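Lists > Kondano Workshop > General > Grip force on soft bottles

3 replies | 2 shares

Hi everyone,

Sorry to be slow answering this, the week got away from me. The question from a few days ago was a good one, so I've left it in:

> We've got our hand closing all right on a tin can, but it crushes
> anything soft. A thin drink bottle folds in the middle and then the
> cap end tips over. Is it a force setting or are we grabbing in the
> wrong place? We're on the Cendura driver, stock settings, and
> we've tried wrapping the fingertips in bike tube. Any ideas welcome
> before we start taking knuckles apart.

First of all, please don't take the knuckles apart! I did that in February and spent two evenings on my knees hunting for screws. I think you have a bit of both problems, and the place you grab is the easier one to fix, so start there.

We had been aiming for the shoulder of the bottle, on the theory that it's stiffer up there. It is, but it's also sloped, and the fingers slide up toward the cap as they close. Now we go for the middle and bring the thumb in slowly from the side. Leave the cap on tight and keep the bottle full while you're tuning. A full, closed bottle pushes back nicely, and an empty one is a whole different animal (save that for a day when you're feeling patient).
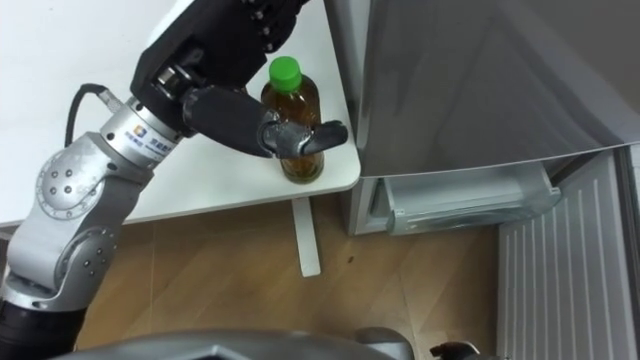

As for the force, the stock limit in the Cendura driver is 200, in whatever units they use, and that is far too eager for thin plastic. I brought ours down to 11 and crept back up from there until the bottle stopped slipping on the lift. Change it in the config file and restart, and check that your Zikex board is still listening on port 3003 afterward, as ours likes to forget. I lost most of a Sunday to that one.

The bike tube is a fine idea, by the way, but glue it flat. Ours bunched up at the thumb and gave us readings that made no sense at all. Also have a look at the slack in your wrist cable. If it pulls when the wrist turns, you'll blame the fingers for it, as I did.

I'll be at the shop on 30th April from lunchtime if you want to bring your hand over and try it on our arm. The Ajayi adapter plate should fit both, and I'll bring the good hex keys and some cookies.

Warmly, and good luck with it,
your neighbor at the back bench

Contact the list owner | Copyright Kondano Workshop | Back to top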